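Automation at Pridura

Pridura is a catering supply firm where robot arms were brought in to help with setting out and clearing tableware. The arms came from Zoditside, and the change was led by Ovidiu Neagu, then head of the dish room, who had 15 people on his shifts at the time.

Work and staff

Before the arms arrived, much of the day went into lifting and sorting plates and pans by hand - tiring work, and hard on the wrists. Seven of the staff have since trained as operators, and they choose the practice items themselves, such as a pink plate, a pink saucepan or a box of coffee capsules. Several older workers have said they miss the chatter of the old sorting line.

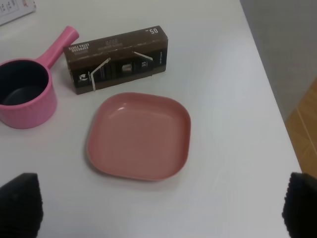
See also

Olaniyan
Tesusex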